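Anyone else unconvinced by paying per demo?

gnigam_shop
Posted Dec 5, 2024
We've been collecting two-arm demos at the Brirnalden site since March and I'm starting to wonder what we're buying. 493 episodes so far, paid by the episode. The operators are quick, I'll give them that. But watch 300 of them back to back and they're the same episode. Same approach, same grip, same spot on the table. The policy copies that beautifully and then falls over when you move anything the width of your hand.

Soonim_J
What did you tell them to vary?

gnigam_shop
"Vary the placement." Yes, I know.

pagarwal
Well, there's your problem. If you pay per episode you get the cheapest episode. I don't blame the operators one bit. We went to an hourly rate at Soststead and the count dropped to 45 a shift, but I'd take those 45 over your 493.

lrathore
Disagree. Hourly just gets you slower copies of the same thing. I've seen no proof that the pay scheme changes the spread at all. Pankaj, did you measure it or does it feel better?

pagarwal
Feels better, plus the held-out tests went up. Make of that what you will.

lrathore
So you changed the pay and what else?

pagarwal
The start positions. Fine. Point taken.

Soonim_J
Print a sheet of start positions and make them work through it. We use 8 and shuffle the order. Boring, but you stop relying on somebody's idea of "vary". Also keep the fumbles. Ours used to get deleted at review and the arm had no clue what to do after a bad grip.

gnigam_shop
Keeping fumbles I'm wary of. Who decides which ones are useful and which are plain bad driving?

Soonim_J
You label them. It's a chore. I don't have a better answer.

bdhillon
My grumble is with the object list. Every set I get sent is cubes and cups, and then someone in a meeting says the word "general". Tools are where it gets awkward, with the weight all at one end and the grip deciding everything that follows. Holding a hammer by the head with the handle hanging down to a steel plate is a perfectly good grip for moving it and a useless one for hitting anything, and I'd want both kinds in the set, labelled as different, before I believed any success figure out of Tomar or anyone else.

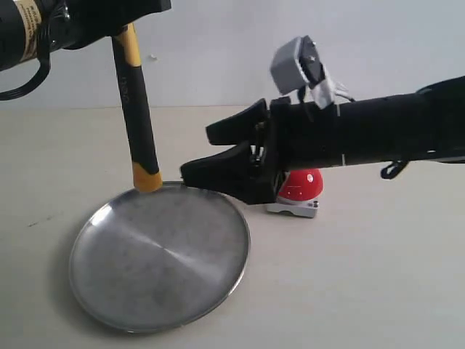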